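Bollow Holiday Units FAQ

Check-in, keys, parking, bins. Read this first please, most of what we get asked is on here.

What time is check-in?
From 2 pm. Units aren't ready before that, cleaners are still in. If you're early leave the car out front and go for a walk down to Dellwood, decent bakery, shut Sunday.

And check-out?
10 am. Late check-out sometimes possible in the quiet months, never in December. Ask the night before, not at 9.55.

How do I get my keys?
Key safe beside the office door. Code comes by text on the morning you arrive. No text by lunch, ring us. Push the shutter right up before you turn the dial or it sticks.

How many keys do we get?
Two per unit. One does the front door, the other does the laundry and the side gate. Want a second set, ask when you book, we only have a few spares.

I've lost the keys. What now?
Ring the after hours number on the fridge. Replacement is $100, comes off your bond. Found them later and posted them back? We refund it, less postage.

Locked out in the middle of the night?
Same number. Someone will come but it can take a while, we don't live on site. There's a bench and a light outside the laundry.

Can you cut an extra key for us?
No. They're restricted keys, the hardware shop won't copy them either. People try. 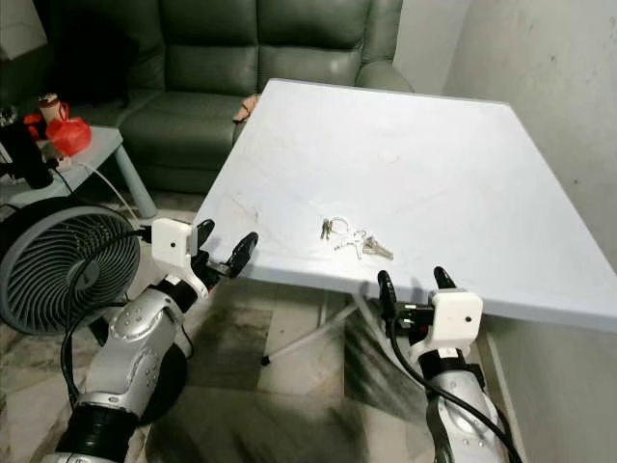
Keys on a white tabletop.

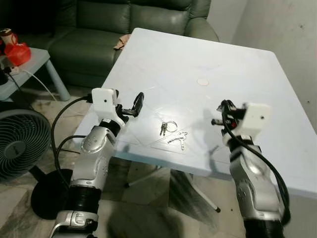
Where do I leave the keys when we go?
Back in the key safe, shutter down, dial scrambled. Please don't leave them in the door or under the mat. If the safe is jammed use the mail slot in the office door.

Is there parking?
One spot per unit, numbered. Boats and trailers go along the back fence. Don't park across unit 19, the driveway is shared with the nieghbours and they do get cross.

Wifi?
Yes, free. Network is Vesix, password on the card in the cutlery drawer. Good enough for email and the footy, patchy in the end units. Restarting the modem won't help, the modem's in the office.

Can I bring the dog?
Bodin wing only, and tell us first. Not on the beds. Not left alone in the unit barking. Bring your own towels for after the beach.

What's in the kitchen?
Fridge, microwave, kettle, toaster, plates and cups. Two hotplates, no oven except in the family units. Tea and coffee for the first morning. Bring your own oil, salt etc.

Do you supply linen?
Sheets and bath towels yes. Beach towels no. Cot sheets on request.

Which bin is which?
Red lid rubbish, yellow lid recycling, green lid food scraps. Bins are behind the laundry. Prawn heads in the freezer till bin night, pls, it's summer.

How much is the bond?
Depends on the unit. It's on your booking email and goes back to the same card after we've checked the place over. Banks can take a few days, we can't speed that up.

Can I cancel?
Full refund up to 14 days out. After that we keep the first night unless we can re-let it. School holidays are different, check your booking email.

Do you have a cheaper weekly rate?
Seven nights for the price of six outside school holidays. It comes off automaticaly when you book through us, not through the big booking sites.

Still stuck? Ring the office, 8 till 6. Email is slower.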